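Lildale Annex, electrical and fire walk-through
Sunday, August 20, 2023

1. Exit doors open from inside without a key. PASS. The east one sticks. Loneck called it fixed in October. I'd call it painted.

2. Extinguishers tagged and reachable. PASS, barely. Unit 11 was behind a coat rack again.

3. Extension cords not used as permanent wiring. FAIL. Three cords in room 13, one under a rug. I was told they're temporary. The dust says otherwise.

4. Covers in place on equipment before it is plugged in. See comment.

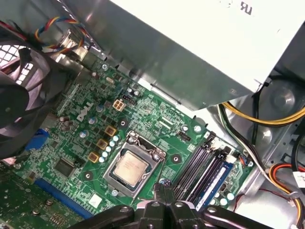

Comment: the sign on the wall says "unplug first," and I have yet to meet a sign that unplugged anything. I want a lockable outlet switch at each bench. Gunawan quoted for these last year and the quote is presumably still in a drawer.

5. Breaker panel clear to 40 inches in front. FAIL. Boxes of paper towels. Moved while I stood there, so ask me next month whether they stayed moved.

6. Ground-fault outlets trip on test. PASS at the sink. The one by the back door has no test button that I could find, and I don't accept "it's the newer kind" without a part number.

7. Anti-static mats grounded. NOT VERIFIED. A cord that goes behind a cabinet is not proof of anything.
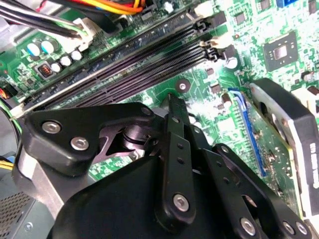
Rendine replied that the mats were checked when they were installed and that a yearly test is more than the maker asks for. Fine, then send me the sheet. Item stays open until I see a reading.

8. Emergency lights. PASS on the button. Full-length test not done.

Print this page
E-mail this page

Recent checklists
Lildale Annex: stairs and handrails
Lildale Annex: kitchen
Loading dock, follow-up
Ladder storage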